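Setting up a small open rack at home or in a small office

When we moved our office from Tralidcombe to Stesum, I had to take the old rack apart and build it again. I write the steps down, so that the next person has less trouble than me. Our rack is the open type, with two rails and no doors.

Prepare the place first. Choose a table or a low bench which does not move when you lean on it, and cover it with bubble wrap or a thick blanket. The metal edges of a server can scratch a table very badly.

Look at the rails before you lift anything. The square holes go in groups of three, and one group is one unit (1U). If your rails have printed numbers, use them. Write on paper which device goes at which number – it takes five minutes and saves you a lot of unscrewing later. 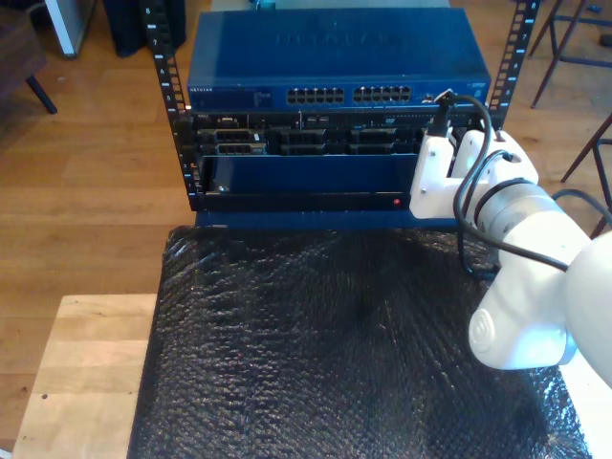 Put the cage nuts in now, while you have free space for your hands. Both sides must be at the same height. If a device does not sit straight, the nut on one side is probably one hole too high. A cheap cage nut tool is enough. We bought a bag of 50 nuts from Zerkden and still have most of them.

Start with the heaviest device and keep it low. For a server, one person holds the weight and the other one turns the screws. Do not tighten them fully until all four are in. A tray should be tested empty: pull it out slowly and watch if the rack wants to tip forward.

The network switch is light, so it can go at the top, where the ports are easy to reach. Wipe the dust from the lid with a dry cloth before you fix it. Then connect the cables one by one, with a label on both ends. I prefer the Bech labels, but paper tape is also fine. Leave a loose loop in each cable, so that you can pull the device out a little without disconnecting it.

Switch on one device at a time and wait for its lights before you go to the next one. Check the screws again after a week – mine needed a quarter turn more.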